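Suchbegriff eingeben ... Suchen

Freitag, 16. Juli 2021, geschrieben von der Tellersammlerin

Ich hab's schon wieder getan. Dabei hatte ich mir im April hoch und heilig versprochen, dass dieses Jahr kein einziger Teller mehr ins Haus kommt! Der Schrank in der Küche geht nur noch zu, wenn man die Suppenschüssel quer stellt, und im Flur steht seit dem Umzug eine Kiste von Goleck, die ich lieber gar nicht erst aufmache.

Aber dann war in Wandorberg Flohmarkt, und ich wollte wirklich nur ein Eis essen gehen (ja, ja). Gleich am zweiten Stand lag dieser bernsteingelbe Teller, durchscheinend, mit einem Rand wie Blütenblätter und ganz feinen Rillen, die von der Mitte nach außen laufen. Meine Oma hatte fast so einen, da lagen sonntags immer die Kekse drauf, und wenn man als Kind den letzten genommen hat, konnte man durch das Gelb die Tischdecke sehen. Ich bin also schon mal weich geworden. Und eine Kiste weiter: ein grüner in Blattform! Mit Adern und einem schmalen goldfarbenen Rand. Beide zusammen für 8 Euro, da habe ich nicht mal gehandelt.

Zu Hause kam dann natürlich die Frage, wohin damit. Für den Esstisch sind sie mir zu schade, im Schrank sieht sie keiner. Also sind sie auf den gefliesten Tisch gewandert, den pfirsichfarbenen, über den ich mich hier schon so oft beschwert habe. Und was soll ich sagen, zu Gelb und Grün mag ich ihn plötzlich. Die weißen Fugen sind trotzdem eine Strafe, da gehe ich weiter mit der alten Zahnbürste dran.

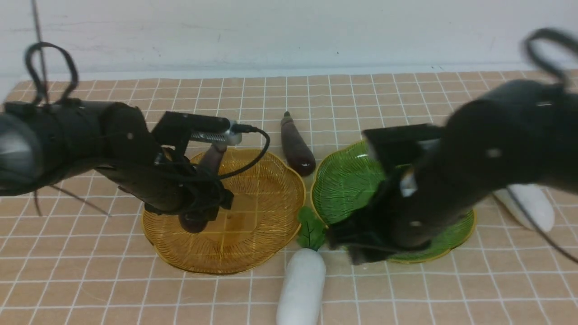

Obst wollte ich keins drauflegen, das wird bei der Hitze nach zwei Tagen matschig und dann kommen die Fliegen. Deshalb die Spielzeug-Auberginen aus der Kaufladenkiste, die sind dunkel genug, dass das Gelb daneben richtig leuchtet. Ich habe alles Mögliche ausprobiert, eine auf Gelb, eine auf Grün, beide auf Gelb, dann doch eine einfach so auf die Fliesen. Am liebsten mag ich es, wenn eine zwischen den Tellern liegt, mit dem Stiel nach hinten. Auf dem grünen Blatt gefällt mir die Aubergine überhaupt nicht, da verschwinden die schönen Adern drunter.

Die Wand dahinter bleibt erst mal weiß. Ich hatte kurz die Tapete von Mahawong im Auge, die mit den Farnen, aber für 281 Euro gucke ich noch eine Weile auf weiße Farbe. Vielleicht kommt ein kleines Regal hin, wobei, ich kenne mich, dann stehen da nächste Woche wieder Teller drauf.

Falls jemand von euch weiß, wie man Kalkränder aus so feinen Rillen bekommt, schreibt es mir bitte in die Kommentare! Essig habe ich probiert, die Bürste auch, ganz innen sitzt immer noch was. In die Spülmaschine traue ich mich mit dem Goldrand nicht.

Und am Wochenende mache ich die Kiste von Goleck auf. Oder am Wochenende danach.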